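Search Search for: Menu

Clustholm Publishes Gripper Comparison, Declines to Name a Winner

04/03/2023 - 2 min read

Clustholm today released results from 1336 test grasps comparing two-finger grippers on tableware. The Hamdan gripper dropped 23 items and the Steralura dropped 40. The company is not recommending either one yet.

"We have read plenty of brochures promising a gripper that can handle anything," said Diane Boychuk, who ran the tests. "A plate lying flat is still hard. So is a mug on its side. I would not buy on these numbers alone."

Both grippers ran on one arm with one controller. Test engineer Elias Salameh warned that padded fingertips may explain much of the gap, and that 10 objects is a small set.

Clustholm also questions the usual practice of judging a grasp from wrist camera footage, where a finger can hide the very rim it is meant to hold.

A second round, with the fingertips swapped between grippers, starts later in March. Vendors were offered a chance to comment - neither did.

Recent items
Desturstead Controller: First Notes
Why We Stopped Quoting Cycle Times
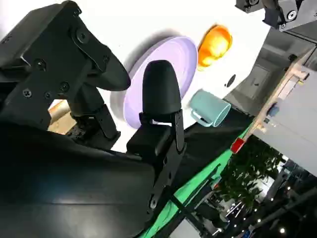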